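The Brultthorpe District Wall Map, second printing

I've been drawing maps of small places for years, and Brultthorpe is the one I keep coming back to. It's a proper wall map of the town and the district it's named after, folded or flat, and the second printing is finally here!

The town first turns up on paper as Horanberg, and plenty of older locals still call it that (you'll find both names on the sheet). At the last count 2,836 people lived in the district, and I reckon half of them have written to me about the spelling of Petkov Creek.
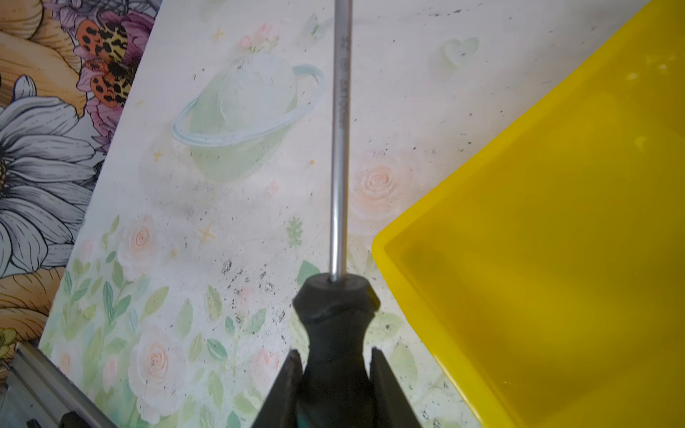 The flat version comes with timber hanging rails, top and bottom. They go on with four screws, and any ordinary screwdriver will do - one with a long metal shaft and a black handle like this is plenty. Don't overtighten them or the paper puckers. If you'd sooner have it framed, leave the rails in the tube and take the sheet to your local framer.

What's changed since the first printing? The old railway siding at Trurkedell is back in its right spot, 4 km south of town, and the neighbourhood boundaries are in a darker grey. Valbona Obradović checked every street name for me, and Urmas Lūse redrew the hill shading from scratch. It looks so much better.
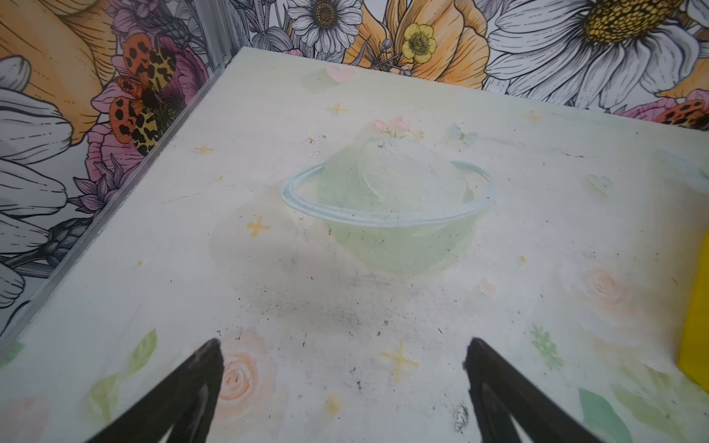

Mint-green ringed planet, printed in soft pastels.

The sheet is 104 cm wide and printed on heavy matte paper. I had 1,000 done this time, and orders go out from August. Folded copies fit in a large envelope, flat ones travel rolled. Pick your version at the checkout, and add a note if you want it signed.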